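Schubladenbox Trovuvholm: Aufbau, Teil 3
Schubladen einsetzen und einstellen 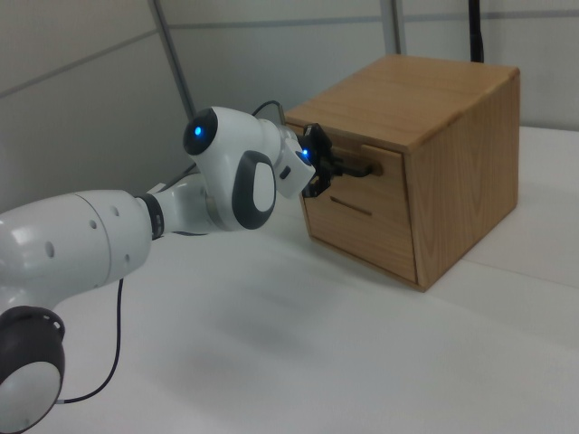 Abb. 11: Helle Holzbox auf weißem Tisch, dunkler Griff an der oberen Schublade

So, der Korpus steht, jetzt kommt mein Lieblingsteil! Ich hab die Box an einem Sonntag zusammengebaut und mir dabei ein paar Sachen notiert (meistens, nachdem es schiefging).

1. Griffe anschrauben, erst mal nur handfest.
2. Untere Schublade leicht angekippt einsetzen und langsam nach hinten schieben.
3. Obere Schublade genauso. Hakt sie, wieder raus damit und die Laufleiste prüfen.
4. Griffe ausrichten und festziehen.

Hinweis: Die Schrauben von Avari passen auch, die von Rutton sind mir zu lang.

Achtung: Bitte keinen Akkuschrauber nehmen! Das Holz reißt am Griffloch schneller, als man gucken kann.

Quietscht es noch, reibe ich die Leisten mit Kerzenwachs ein. Den Tipp hab ich von Setareh Fallahi. Weiter geht's in Teil 4 mit den Filzfüßen.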